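Chapter 4

Giving and Receiving: The Organisation of Local Charity

Learning aims

By the end of this chapter you should be able to explain how small charities come to be founded, distinguish between relief in kind and relief in money, describe the duties that fall on those who accept gifts for others, and discuss why some forms of help are refused by the people they are meant for.

4.1 Introduction

Most charitable work is done by very small bodies. Large national charities receive the greater part of public attention, but a person in sudden difficulty is more likely to be helped first by a group within walking distance: a place of worship, a tenants' association, a school, or a store of household goods run from a spare hall. Chapter 3 dealt with the legal forms such bodies may take. The present chapter is concerned with their daily work and with the choices that this work involves.

The term "relief in kind" is used throughout for help given as goods or services. Clothing, bedding, furniture, cooked meals and lifts to hospital all fall within it. "Relief in money" covers grants, loans and vouchers that can be spent freely. Vouchers tied to a single shop or a single type of goods stand between the two and are treated separately in section 4.5.
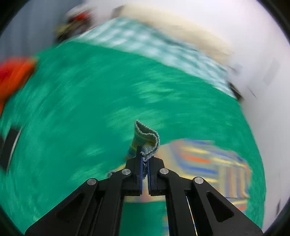

Figure 4.1 Black hand-held gripper holding a piece of fabric.

4.2 The Mackay Street Household Store

The case used in this chapter is the Mackay Street Household Store, which serves the northern wards of the town of Rultum. It was founded by Iona Drummond, a retired district nurse, after a winter in which several of her former patients were rehoused in unfurnished flats. The flats had heating and running water. They had no beds, curtains or cooking pots, and the tenants had no savings from which to buy them.

Drummond began by asking her neighbours for spare blankets. The response was larger than her house could hold, and in February of the following year the goods were moved to a former chapel hall let by the Skaroter Housing Society at a low rent. A written constitution was adopted shortly afterwards. In its first full year the store supplied 363 households.

Drummond has described her aims in plain terms. "I wanted a family to be able to sleep properly on the first night," she told the store's annual meeting. "Everything else could wait until the Monday."

Three features of the store should be kept in mind when reading the sections that follow. It does not ask for proof of income. It accepts referrals from doctors, schools and housing officers, but also from the person in need. It limits each household to two visits, after which further requests are passed to the Gemadia Fund, a grant-making body with which the store has a written agreement.

4.3 The problem of unsuitable gifts

Those who give goods do so for mixed reasons. Some wish to help a particular kind of person; others are clearing a house after a death or a move and would prefer that the contents be used. Both motives are respectable, and a charity has no need to inquire into them. It must, however, decide what it will accept.

The store's first written policy allowed any clean item to be left during opening hours. Within 18 months the hall contained more goods than could be sorted, and households were waiting for single beds while double wardrobes filled the aisles. Tobiloba Jibrin, then newly appointed as co-ordinator, proposed a list of goods wanted, to be revised every month and displayed at the door. Goods not on the list would be declined with thanks.

The proposal was opposed. Several long-standing supporters felt that a gift offered in good faith ought never to be turned away, and two of them withdrew. Jibrin replied in a paper to the members that storage, sorting and disposal were all paid for out of money given for the relief of need, and that accepting an unusable gift was therefore a form of spending. The paper is reprinted in part at the end of this chapter. The list was adopted on Tuesday, April 4, 2023, and remains in use.

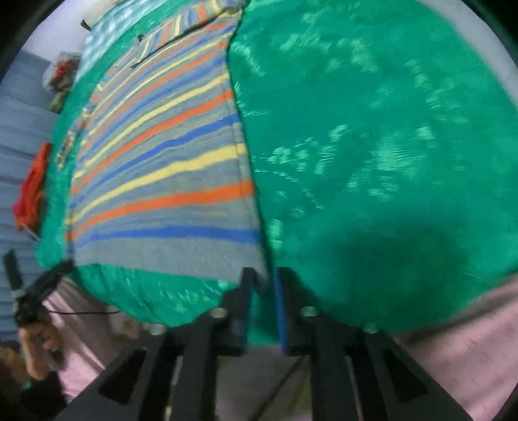 The effects of the change were felt first by the recipients. The average wait for a complete set of household goods fell from 24 days to 20, a modest gain, but complaints about the condition of goods fell more sharply. Staff also reported that they had more time to speak with each household. It is difficult to measure the value of such conversations, and students should be cautious of reports that attempt to do so by a single figure.

4.4 Dignity and choice

A second question concerns the manner in which goods are handed over. Under the older practice, a parcel was made up in advance and given at the door. This was quick, and it ensured equal treatment. It also meant that a household received whatever colour, size and pattern the person packing had selected.

Many stores now allow recipients to choose for themselves. Supporters of this method argue that choice reduces waste, as people seldom keep what they dislike, and that it lessens the shame which can attach to receiving help. Critics point out that those who come early have the best of the stock, and that a recipient who is ill, or who has small children to mind, may find choosing a burden. Mackay Street offers both methods and records which is preferred.

Before reading further, consider which method would be better suited to a charity in your own area, and what information you would need in order to decide.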